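Courses > Home and Household > Sorting and Storing > Chapter 4

Print this page | E-mail this page

Chapter 4
Bins, Boxes and Blocks: Storing Things You Need to Get Back Out

I grew up in a house with one toy box. It was my grandfather's old blanket chest, deep enough to hide in, and everything went into it: bricks, dolls, a broken accordion, jigsaw pieces from at least three jigsaws. Tidying up took my brother and me two minutes flat. Finding anything took the whole of a wet afternoon, and usually ended with the lot tipped out over the rug and my mother standing in the doorway with her arms folded.

I tell you this so you know where I'm coming from! Chapter 3 was all about shelves, and shelves are lovely, but most of us don't live by shelves alone. We live by tubs and crates and drawers and that one carrier bag behind the door. So this chapter is about containers you look down into, and what happens to things once they're inside.

Before you read on, go and find one. Any open box in your home or classroom will do, so long as it has been in use for a while. Have a look in from the top without touching anything and write down what you can see. Then empty it and write down what was in there. Keep both lists, we'll come back to them in section 4.2.

When Hiwot Demissie tried this with her evening class in Irkwood, one student's sewing tin gave up a door key he had paid to replace the spring before. Mine was the kitchen drawer, and I am not going to print the second list.

What you'll meet in this chapter

4.1 How deep is too deep?
4.2 The top layer and everything else
4.3 Long things, short things and which way they lie
4.4 Leaving room for the hand
4.5 Project: sort a box of mixed blocks

A word about depth first. A shallow tray shows you everything but it eats up your table. A deep bin takes up hardly any table at all and hides whatever is at the bottom. Benedicta Mensah and I argued over this for most of a September (we were fitting out the craft room at Gradora, with 60 tubs to fill and two very different ideas of how to fill them). She wanted deep ones. I wanted trays. We ended up with some of each, and I'll admit that her deep ones get used more than my trays do, mainly by people who put one sort of thing in each and stop well before the rim.

Stopping before the rim is the bit most of us find hard. An open box with space in it looks like an invitation, doesn't it? But the space is doing a job. Your fingers have to get down beside a thing as well as on top of it. Pack bricks tightly, side by side, and the first one out is a real nuisance; you end up picking at it with your nails. Leave a gap next to it and it lifts straight out.

Long pieces bring their own bother. They lean on their neighbours, they slide under one another, and a small piece tucked in behind a big one may as well be in another room. As you look at the blocks in the bin, notice which ones have clear floor beside them and which one you might miss.
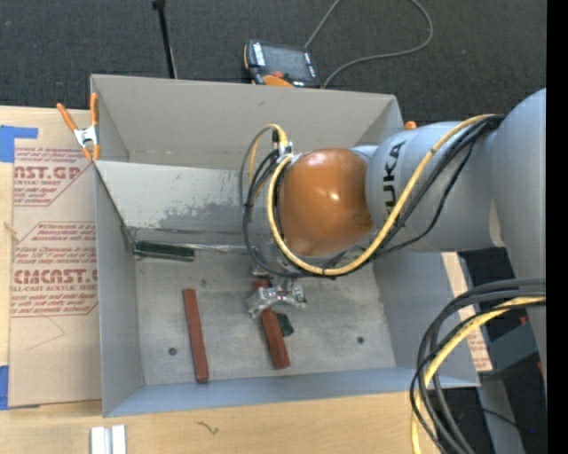 Fig. 4.1 Reddish-brown and dark green blocks in an open metal bin. The small green one is partly hidden behind its neighbour.

Try to decide which block you would pick up first, and then which you would leave until last. There isn't a single right order. I'd go for a reddish-brown one to begin with, but Murdo Morrison, who read this chapter in draft, wanted the long green one at the back out of the way before anything else, and he wrote me half a page on why.

Words to know before 4.1: rim, footprint (the bit of table a box takes up), top layer, reach, nesting.

You will need for the project: one open bin or box, a handful of blocks in two colours and at least two lengths, a pencil, and a friend who doesn't mind being timed. Old offcuts are fine if you've sanded the ends.

Now turn to 4.1, and bring your ruler.

Contact us | Copyright Sover Learning | Back to top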